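Dorumell packing hand dataset, README

Welcome, and thank you for reading before downloading. Dorumell is the set we put together at Kröger while the hamper packing benches were being changed over, and it has as much to do with the packers as with the hand they now work beside. There are 349 sessions in it and 2,059 short clips, nearly all from the wrist camera. The packers' own notes sit in the folder called notes, and I'd ask you to open that one first, even if you came for the clips!

What changed for people is mostly the reaching. Someone used to lean over a box all morning; now the same person sets things out, watches the hand, and steps in when it dithers. Some like this very much and some miss the old rhythm, and we kept both opinions in, spelling and all.

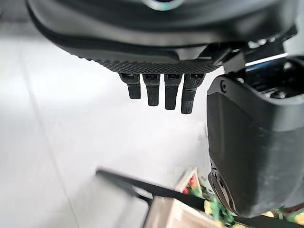 Hildegard Vogler wrote back after reading the draft that her shoulders are grateful but her mornings are quieter, and that she would like it put down somewhere that watching is tiring too. She also wants the breaks kept at the old length.

So it is put down, and the breaks stayed. Since October each packer can also stop the hand without asking a supervisor, and those stops are marked in stops.csv with a comment wherever the packer cared to leave one.
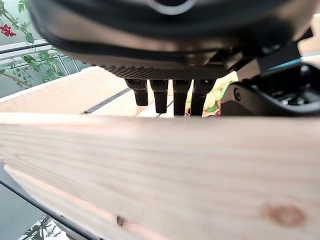 Wrist view, fingers over a pine plank.

Known gaps: 41 sessions have no notes, and the Dosine bench was logged with an older clock, so its times drift. Please send corrections to Uwe Diekmann.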